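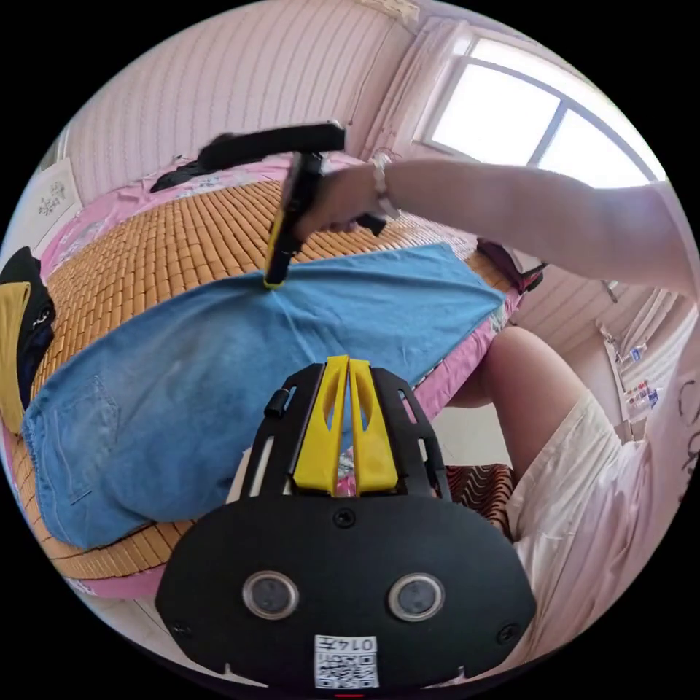
Week two of my rule to buy no new clothes before December. In Tustport the shops make this hard, as everything is on sale. Blue denim laid out flat like this shows me I have enough of it already.

I put 30 euros in a jar each time I walk out of Zumard with nothing. My sister says this is cheating - I say it is saving. 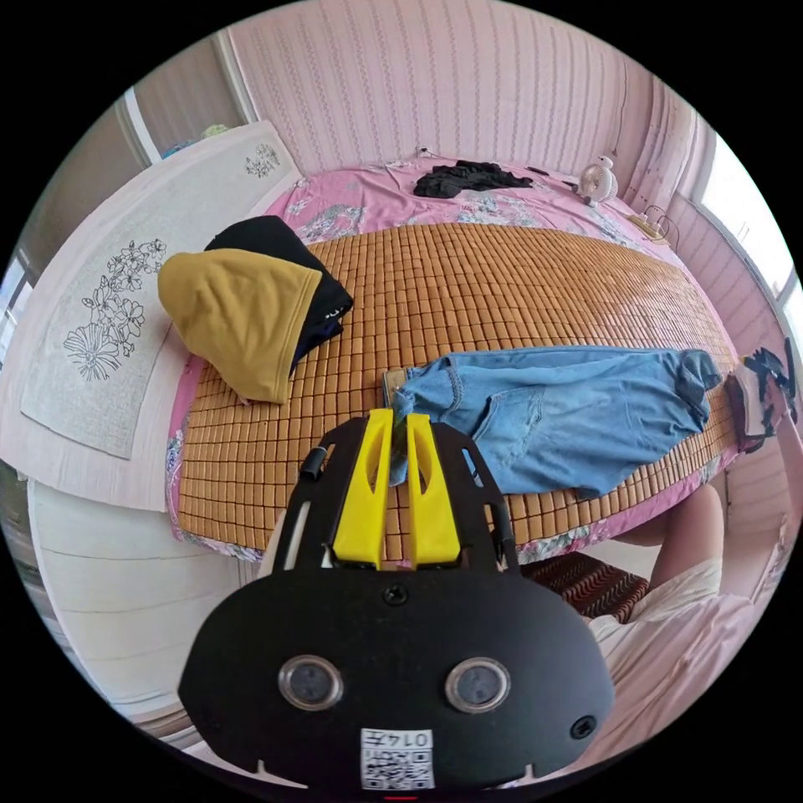 Are socks allowed?
Socks and underwear are allowed, but only when the old ones have holes.

Next week I learn to sew a button.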